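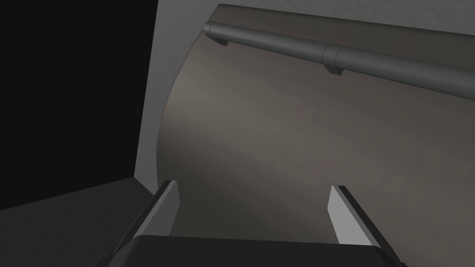 Are there even rules for robots in a kitchen, or does everyone just hope for the best? asked a reader under my September post, and I've been carrying that question around ever since, so when Osolard opened its doors on 13 Mar 2025 I went along with a notebook and far too many sandwiches.

We use cookies to improve your visit. Accept all | Manage choices

The answer is that Osolard has its own rule book (they call it the Narach code), and our group of 19 got to hear a good part of it over very strong coffee. The first rule is that every new task is tried in a simulated home before any real machine goes near a real sink.

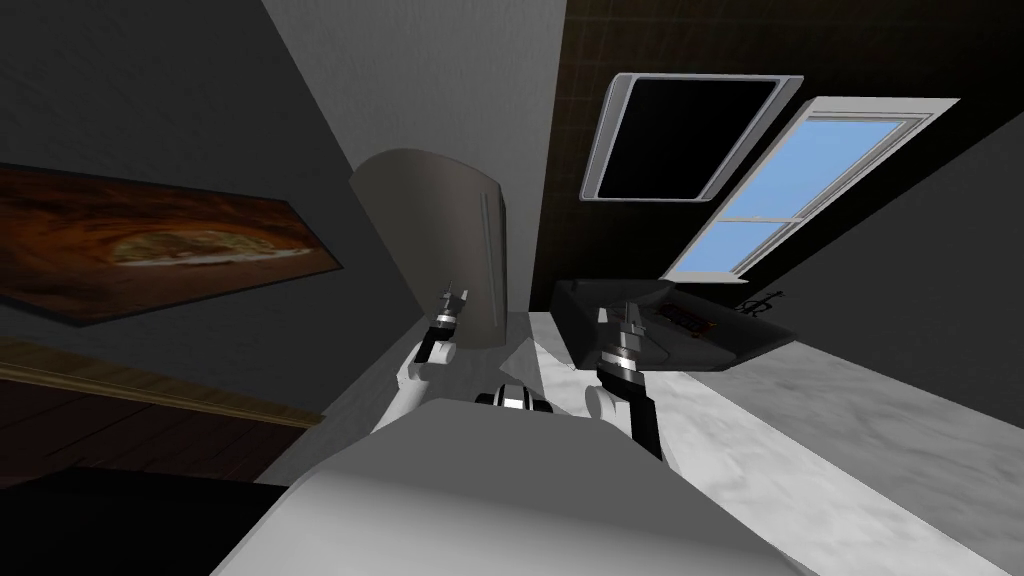 The second rule I liked even more - an arm near a counter has to keep to the slower of 2 speeds, and whoever is running the trial writes down each change before making it. If a change isn't in the log, the trial doesn't count, however nicely it went!
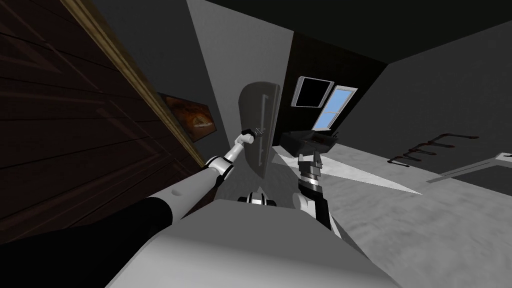 Then there's the matter of stopping. A trial ends at the first unplanned contact, and a second person reads the log before it starts up again. I asked if that gets tiresome, and the kind soul showing us through the Mestinska building laughed and said yes, very, and went on to tell us about trial 1726, which was stopped 8 times before lunch. I took the late bus home with the code in my bag and have read it twice.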